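Grondura Two-Arm Bench: Set-Up Guide
Section 3. Teaching a Task by Remote Control

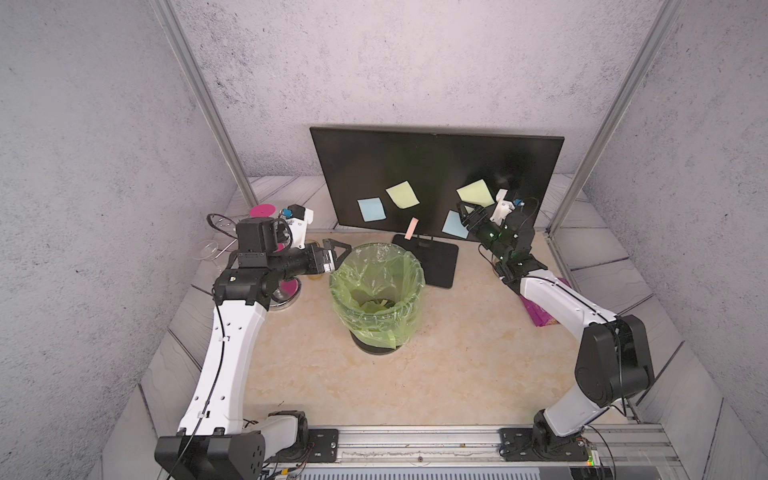
PRALLEN, December

Section 2 got both arms onto the rail and talking to the Teltar control box. This section covers recording a task with the hand controllers. The task used throughout is clearing sticky notes off a monitor and dropping them in a trash bin. It sounds beneath you. Try it once before you form an opinion.

Before you start

Home both arms. Plug the left controller into port L and the right controller into port R. Swapping them does no damage, but you will spend a while feeling like you are brushing your hair in a mirror.

CAUTION: The arms follow your hands as soon as the pedal goes down. Do not press the pedal while reaching for coffee.

3.1 Lay out the bench

1. Stand the monitor at the back center, switched off. A lit screen gives the wrist cameras something to look at besides the notes.
2. Put the bin in the middle of the table, within reach of both grippers. Fold the rim of the bag over the outside.
3. Stick the notes to the screen. Mix the colors and tilt at least one. Leave a corner of each note free, or the fingers will polish the screen and pick up nothing.
4. Leave a few ordinary things at the sides of the table. We use a couple of dishes and a package. A robot taught on a bare table may be lost on yours.

NOTE: A little crumpled paper in the bottom of the bin is fine. A full bin is a different task, and you should name it as one.

3.2 Record

5. Choose New Task in the Tetteh recorder and type a name you will still understand on Sunday.
6. Hold the controllers in the same pose as the arms. Press the pedal and wait for the tone.
7. Bring one gripper to a note, close on the free corner, and peel downward. Go slowly. The robot will copy your hurry along with everything else.
8. Carry the note over the bin and open the jaws. Keep the fingers above the bag. If they snag it, stop and discard the take.
9. Repeat until the screen is clear, then release the pedal.
10. Press Keep or Discard. "Keep, but I wasn't ready" is not a button, although it has been requested.

3.3 How many takes

Plan on over 100 good takes. Move the notes between takes and change which arm goes first. After every 12, stop and play back the last 2. Bad habits show up early and are cheaper to fix then.

CAUTION: Keep the elbows apart when both arms work near the screen. The software will stop a collision between grippers. It has no views on elbows.

If an arm lags behind your hand, check the cable at its wrist for a snag, home the arm, and return to step 6.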